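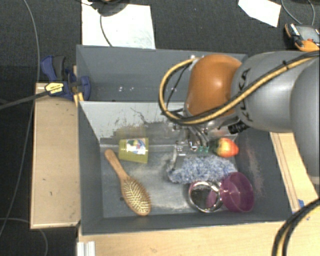
The pitch for home automation has been the same for as long as I have been writing about it: the hard part is solved, the parts are cheap, and by next summer something in the spare room will be putting away your clutter. I have heard it from start-ups, from universities and from a man at a bus stop. So when Chak-lun Hsiao wrote to say that he and a few friends were building a tidying machine in a shared workshop on the edge of Skosley, I went along in July expecting to be unmoved. What they have is an orange and grey KUKA arm, a gripper, and a pair of grey bins side by side. The front one had a wooden hairbrush in it, a couple of bowls, a yellow-green container and a fluffy blue-and-white thing that I would not care to pick up with a robot's gripper, or to watch a computer try.

Hsiao calls the project Pramon. The name means nothing, he says, and was free. The idea is modest on paper. Take the things that end up in a heap in any family house, put them in one bin, and have the arm move them to the other, one at a time, without being told what any of them is. Do that well and you can start to talk about shelves and drawers. The group has been at it for 2 years of evenings and has not started to talk about shelves and drawers.

I don't say that to be unkind. It took me a while to see how much of a build like this has nothing to do with robots. Hsiao, who fixes lifts for a living, spent most of his first winter on cable. A hose and a fistful of wires have to follow the arm wherever it goes, and if they are too short they pull out, and if they are too long they catch on things. Theirs is held back with ties and left with a big loop near the gripper, and he is still not happy with it. "You move the arm to a new place and find out where you've left no slack," he told me. "Usually at ten at night."

Then there is the bench. The tabletop is light wood, and the bins are clamped because an earlier arrangement walked. Every nudge from the gripper shifted the bin a hair, and after an evening of nudges the machine was reaching confidently for where things used to be. They lost a month to that, blaming the software, before somebody put a pencil line on the wood. A clamp cured it.

The money is the part that home-build articles tend to skate over. The group paid 3,000 pounds for the arm and controller, second-hand, from a dealer clearing out a factory in Kadus, and split it between them. That is a good price for an industrial arm and a terrible price for a hairbrush mover. The gripper cost another 200 in brackets and fittings, not counting the fingers that were bent or snapped on the way. Anyone tempted to follow suit should also know that this is a heavy machine built for factories, and it has no idea you are there. The house rule is that the power stays off while anybody has a hand in the bins. I was glad to see it kept.

Does it work? Hsiao keeps a log, which already puts him ahead of several companies I could mention. In the run before my visit the arm made 1,234 attempts to lift something, and about two thirds of those ended with the thing in the other bin. He reads that as progress. I read it as a machine that fails at a third of a job my nephew could do at three years old, in a bin it never has to leave, under lights that never change.

Where it goes wrong is more interesting than how often. Bowls are a nuisance: a shiny one confuses the camera, and a see-through one can be missed altogether. Soft things go better than I had guessed, as there is always something to grab, but the fingers sometimes come up with a tuft and whatever was lying next to it. Handles are easy until the object swings.

Jo Rajput, the group's other regular, is a retired machinist and less patient than Hsiao with questions like mine. She thinks the whole argument over usefulness is daft. People restore steam engines, she pointed out, and no one asks them when they plan to reopen the line. Fair enough. My quarrel is with the next step, where a clip of one good evening goes online and turns into proof that the housework is as good as done. Hsiao has put up a few such clips himself. He admits that he leaves out the fumbles, and looked a bit sheepish when I asked him why.

They are talking now about a third bin, and about a softer set of fingers that Rajput wants to cast in her kitchen. I have asked for a copy of the log once those are fitted, fumbles and all. Hsiao said yes straight away. Rajput said it would depend on the numbers.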